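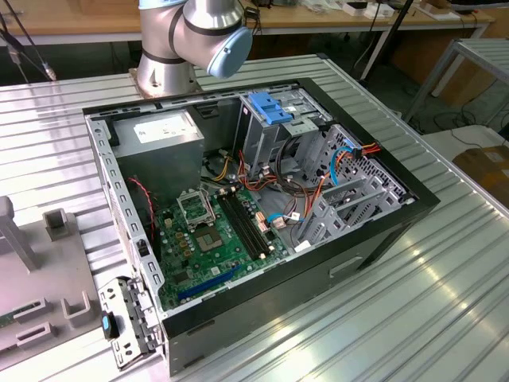

Taking apart an old desktop tower goes faster if you settle the order before you pick up a screwdriver. Our reuse shop at Zistham took in 460 towers through the end of June, up from the same stretch last year, and most went to parts. We have had a few questions from members who want to strip their own machines at home before dropping them off, so we are putting the basics in the newsletter. Lay the case on its side with the panel off and look at it for a minute. If the processor socket is empty and its metal bracket is standing open, as on this board, keep your fingers and your cables well away from it. The contacts in there are easy to bend, and a board with bent contacts goes in the scrap bin.

3 min read

Start outside the case. Shut the computer down, unplug it from the wall, and hold the power button in for a few seconds. Touch bare metal on the frame before you reach inside, and again whenever you come back from a break. A carpeted room in winter is the worst place for this job. A garage or a kitchen with a hard floor is fine.

Cables come first. Pull on the plug and leave the wires alone. The wide power plug on the motherboard has a clip on one side that needs a firm squeeze, and it can be stubborn on a machine that has not been opened in years. The flat data cables to the drives are more fragile. Some have a small metal clip, others just slide off. Put them all in one bag. We sell them from the bin by the door and they do get bought.

Leave the power supply in one piece. We do not want it opened, at home or in the shop, even if it has been sitting in a closet for a long time. Four screws on the back of the case usually hold it. Support it with one hand while you take out the last one, or it can drop onto the board.
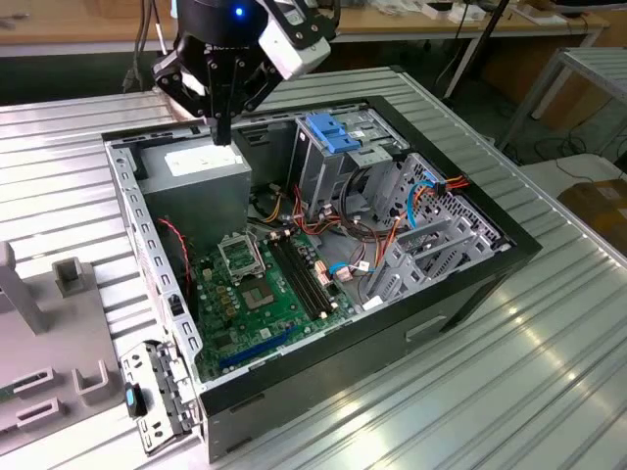
Rhys Ashby wrote in to disagree with us on the order. He takes the drives out before he touches a single cable at the power supply end, and he says that with the drives gone there is much more slack to work with and less chance of dragging a plug across the board. He also asked us to remind people that a drive with personal files on it should be wiped or handed over separately, and that plenty of towers still come through the door with someone's tax returns inside.

Both points are fair. If the bays in your case are tight, try it his way. As for the files, bring the drive in its own bag with your name on it and ask at the counter for a wipe slip. We run the wipes on the machines in the back and can mail you a note when yours is finished. Drives that fail the wipe go to Dogar for shredding, and none of them go on the shelf.

Next is the drive cage. In many office towers it is held by a colored plastic latch, and that color is worth looking for all through the case. Makers often used it to mark the parts meant to come off by hand. Press the latch, slide the drive or the cage, and stop if it does not move. There may be one screw on the far side. Forcing it is how the plastic gets broken, and a case without its latch is hard for us to sell.
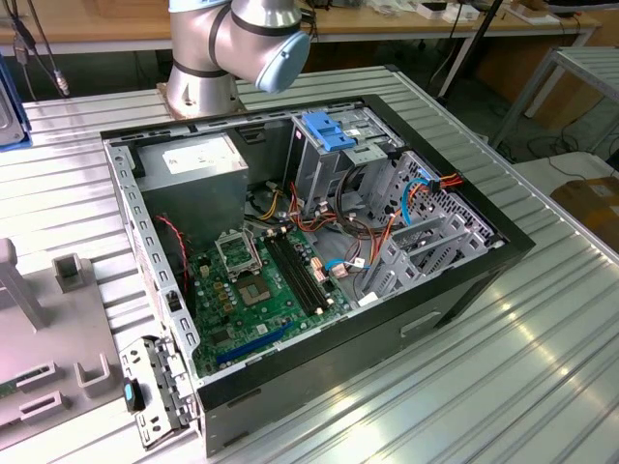

Memory comes out after that. Push the tabs at the ends of the slot outward and the stick should lift. Hold it by the edges and put it in a paper envelope if you have no antistatic bag. Tape the envelope shut and write the size on it if you can read the label.

The board is last, and you can skip it. If you do want it out, count on several screws around the edge and in the middle, and lift it straight up without tilting. We would much sooner get a complete case with the board still mounted than a loose one that rode over in a grocery sack.

Keep the screws. An egg carton or a muffin tin works well for sorting them. 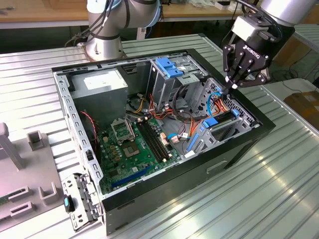
Drive cage with its blue release latch, and the SATA cable near the right wall.

Drop-off is at the side door in Zistham, and at the Dondport counter for anything you can carry in one trip. Limit is 2 towers per household per visit. Monitors still go to Lander and we cannot take them at either door.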